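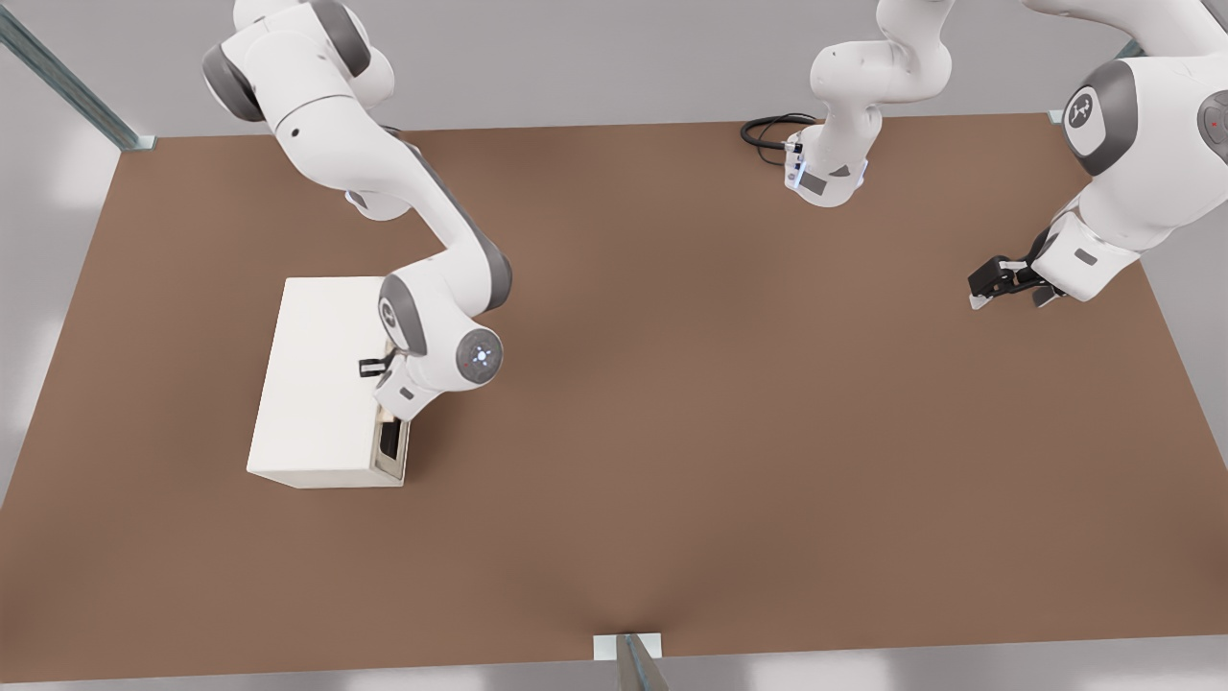
Fluid Handling Section, Prolwood Engineering Reference

Categories: Valves | Low-pressure pneumatics | Terms beginning with C

By the section editors, 2020-03-13

Check valve (small bore)

A check valve, also called a non-return valve, one-way valve or, in older catalogues, a clack, is a fitting that lets a fluid pass in one direction and closes against it in the other. It has no handle and needs no operator, and it is usually remembered only when it has stopped doing its job. This article deals with small-bore types used in instrument air, laboratory gas lines, dosing pumps and similar light duties. For the large swing valves found in waterworks, which can break an arm, see Swing check valve.

Principle

Every check valve has a seat and something that presses against it. When the pressure upstream exceeds the pressure downstream by enough to overcome the spring, the weight of the moving part, or its own stubbornness, the valve opens. When the difference falls away the moving part returns to the seat. Reverse pressure then holds it there, so that a good valve seals better the harder it is pushed. A poor one also does this, and leaks mainly at low reverse pressure, where the leak is hardest to find.

The pressure difference needed to start flow is called the cracking pressure. It is measured with the valve clean, new and the right way up, conditions that may not occur again during its working life.

Common types

Ball. A ball rests on a conical seat, with or without a spring. Ball types are cheap and put up with a certain amount of dirt, as the ball turns in use and spreads its wear. Without a spring the valve must be mounted upright, a point stated in most data sheets and ignored in a good many installations.

Poppet. A guided disc or cone closes on a soft seal, usually a synthetic rubber ring. The poppet type gives the tightest shut-off of the group and is the usual choice for gas. The guide is its weak point. A small burr or a smear of thread sealant will hold the poppet open, and the valve then becomes an expensive length of pipe.

Diaphragm. A thin rubber disc flexes away from a ring of holes and falls back over them. Cracking pressure is very low. So is the reverse pressure the disc will stand before it tries to leave through the holes.

Duckbill. A one-piece rubber sleeve ends in two flattened lips that part under forward flow. There is no spring and no separate seat. Duckbills pass bits of grit that would stop any of the other types, and will even close around a small particle, though the seal that results should not be described as such in a test report.

Umbrella. A mushroom-shaped rubber part is pulled through a central hole and covers the flow holes around it. It is common in breathing masks and the vents of small tanks. The stem is sometimes trimmed by an enthusiastic assembler who takes the retaining bead off with it.

Cracking and resealing

The resealing pressure is the point at which a valve shuts as forward pressure falls, and it is always lower than the cracking pressure. In soft-seated valves the gap can be wide, particularly after long storage, when the rubber takes a liking to its seat. The first opening of a stored valve may need several times the listed figure. Test procedures therefore call for the valve to be cycled before any reading is taken, and the reader of a sales leaflet may assume this was done generously.

In the Ersoy method, widely copied in this section's older entries, the valve is opened and closed 28 times on clean dry air, left for 2 minutes, and then tested. The pause has never been satisfactorily explained in the published notes, but results taken without it do not agree with results taken with it, and so it stays.

Chatter

A check valve that is too large for its flow will not open fully. The moving part hovers close to the seat and taps against it, producing a buzz, a rattle or, in long plastic tubing, a sound commonly reported as an insect. The usual cure is a smaller valve. The usual response is a stiffer spring, which raises the cracking pressure and changes the note.

Chatter also occurs downstream of pumps with a strong pulse. A short length of flexible tube between pump and valve often quietens it. Placing the valve directly on a bend makes it worse.

Installation

An arrow on the body shows the direction of flow. Where the arrow has been painted over, blowing gently through a clean, unused valve will settle the matter. This must not be tried on a valve that has been in service.

Thread tape should start one full turn back from the end of the thread, to keep shreds out of the bore. Barbed fittings should be pushed home dry, or with water only. Oil makes the job pleasant and swells some rubbers enough to shut the valve for good in both directions.

Check valves should not be relied upon as the only barrier between a clean supply and a harmful fluid. Two in series are better than one, though a dirty line will in time treat both alike.

The Govutia pattern

The Govutia pattern is a poppet valve with the spring placed outside the flow path, behind a second small seal. It was intended for dosing lines in which ordinary springs corroded. The first production run, made at the Cunby works, comprised 233 bodies, of which 6 were found to have the arrow stamped backwards. These were sold at a discount and are still mentioned. Later bodies carry a moulded arrow and a groove at the inlet end, on the reasoning that one of the two would probably be right.

The pattern remains in limited use. Its outer seal needs replacing each year, traditionally in July during plant shutdown, and a valve that has missed a change can be recognised by a crust around the spring housing.

Terminology

Suppliers do not agree on whether "bubble-tight" means no bubbles, no bubbles in a stated time, or few bubbles. Buyers are advised to ask for a leak rate, the test gas and the reverse pressure used. "Maintenance-free" generally means that the body cannot be opened.

See also: Cracking pressure; Foot valve; Needle valve; Relief valve; Swing check valve

We use cookies to remember your settings and count visits to each entry. By continuing to read you accept their use. Manage cookies | Accept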